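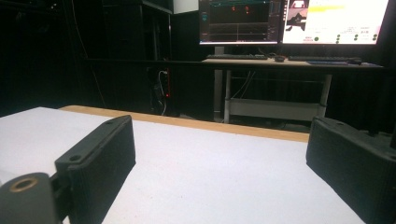 Visit report: the Skistari open day
3 April 2018

Skistari is the part of Halvorsen that teaches robots to use their hands, and once a year it lets the public in. I had signed up expecting robots. I spent most of the visit watching people practice being robots, with a pair of black plastic fingers in each fist and a look of deep concentration.

The tour starts in a corridor with coffee and a slide that says "Welcome to Doline." Doline is the name of the learning system. I had assumed it was the name of the building and had been telling the taxi driver so.

There were 6 of us in my group. We were asked to silence our phones, which we did, and to hold our questions to the end, which we did not. The first one came before the slide changed: why not just program the thing? Our guide had clearly met this question before. A program for picking up one cup works until you buy a different cup, she told us, and after that you own a very expensive way of knocking over cups. So they show the system a task by hand, over and over, with small changes every time, and let it work out what the tries have in common.

The target for this season is 574 good examples of each task. On the day we came, the task on the whiteboard stood at 483. I asked what makes an example good. The answer took ten minutes, and I will shorten it: the hands move at a steady pace, the fingers start open and clear of the table, and the person doing it doesn't stop halfway to scratch their nose. Nose scratching is apparently a real problem. A learning system has no way to tell that it wasn't part of the job.
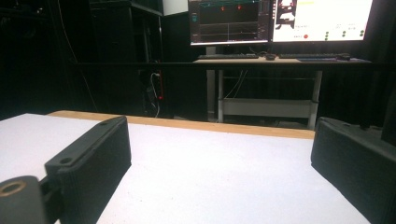 The other thing that spoils an example is being too clever. New operators like to show off with a quick flick of the wrist, and the flick is lovely to watch and useless to learn from. The people Skistari keeps are the ones who can do a dull thing four hundred times at the same speed. I was told this with great respect, and I recognized several former coworkers in it.

After that we were allowed a try. The grippers are heavier than I expected, or I am weaker, and squeezing one feels like using salad tongs while wearing someone else's gloves. My job was to pick up a foam block and set it down on a taped square. I did it in four attempts. The first three were marked "discard" by a young man who didn't look up, and the fourth was marked "review," and I have decided to be proud of it.

Using two at once is another matter. Your left hand forgets what it's for the moment your right hand gets busy. One woman in our group, a dentist, was annoyingly good at it from the start, and was handed a leaflet about part-time work. 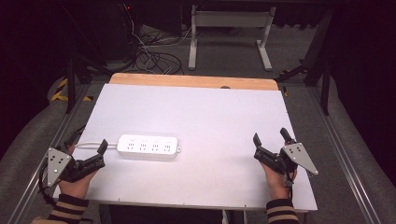
Cords are the hard part, we learned. A block stays where you put it. A cord has opinions, and it lies differently every time, so the examples have to cover a great many ways for it to lie. The guide said that anything with a cord on it needs more patience than everything else on the list put together, and that they save those tasks for the morning.

The last stop was a short talk by Fledudov, the outfit that checks the recordings before they go to Doline. They watch every example from start to finish. I asked if they speed it up. They do not, and they seemed a little hurt.

Practical notes for anyone going to the next one, in October: the parking is behind the loading dock, the coffee runs out after the first group, and the room is kept darker than you'd think, so watch your feet. Wear sleeves that stay put. The tour is free and takes two hours if the dentist isn't in your group.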